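The kettle at Pundance takes forever, so most of my interview with the woman who runs the teleoperation bench happened standing up in a corridor. She asked me not to use her name ("my mother will print it out") but was happy to talk about everything else, and at some length.

Pundance teaches robot arms to handle everyday stuff by having people do the job first, by remote control, over and over. The operator holds a pair of smaller arms, moves them, and the big pair copies. Every try gets saved. The current project is called Kirkus and it's all about luggage - opening it, closing it, turning it around, standing it up.

I asked how long it takes to get good at driving.

"You'll be terrible for a day," she said. "You think your hands know how to open a suitcase, and they do, but they know it through your fingertips. Take the fingertips away and you're looking at a latch and thinking, okay, how hard am I pushing? You learn to read it with your eyes. If the case starts to slide, that's your answer."

She has 19 operators on her list, though only 3 of them drive on any given shift, and the target for Kirkus is 2,000 good demonstrations by the end of September. When I asked what counts as good, she laughed and went to get her tea.

"So, good doesn't mean perfect! I had one guy who was so smooth, really lovely to watch, and he did it exactly the same way every single time. I had to tell him to be a bit messier. Put the case down crooked. Come at it from the other side. If the arms only ever see a straight suitcase, they're lost the first time somebody drops one at an angle."

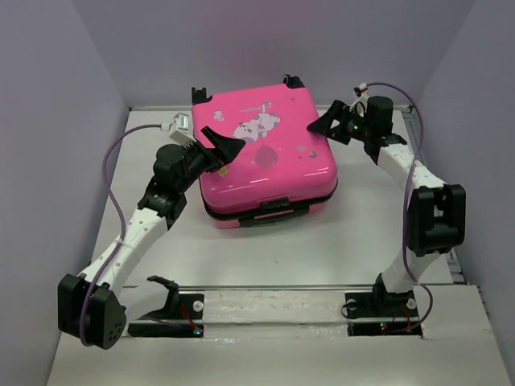
*Both arms at the pink case on the Kirkus bench, which everyone here calls the cat case.*

I wanted to know about the cat case, obviously. She told me she'd fought for it. The first batch of luggage was all plain and dark, bought in one go from a wholesaler called Sarkside, and she thought it was far too polite.

"Real people have shiny bags with cartoons on them," she said. "A glossy lid throws the light back at you, and there are all those little pictures, and the arms have to learn that none of that matters. The latch matters. The handle matters. I love that case. I'd take it on vacation."

We talked for a while about using two arms at once, which I'd assumed was just twice the work. She says it's worse than that, at least in the beginning. New operators park one arm and forget about it, then wonder why the case is spinning. Her fix is a drill she picked up at her old job at Doležal: 10 tries where one arm is only allowed to hold still against the case while the other one does things. People hate it (I tried it, and I hated it too).

My own turn went badly. I got one gripper to the side of a case, felt very proud, and pushed the whole thing slowly away from me. She was kind about it and saved the recording anyway.

"We keep the bad ones," she said. "They get a tag. Sometimes a person messes up and then rescues it, and I'd honestly rather have that than another clean one. How do you recover when it slips? Somebody has to show them that too."

Had I rescued mine?

"No," she said. "No, you did not."

She had a new operator starting at four and wanted to reset the bench before then, so I finished my tea on the stairs and let myself out.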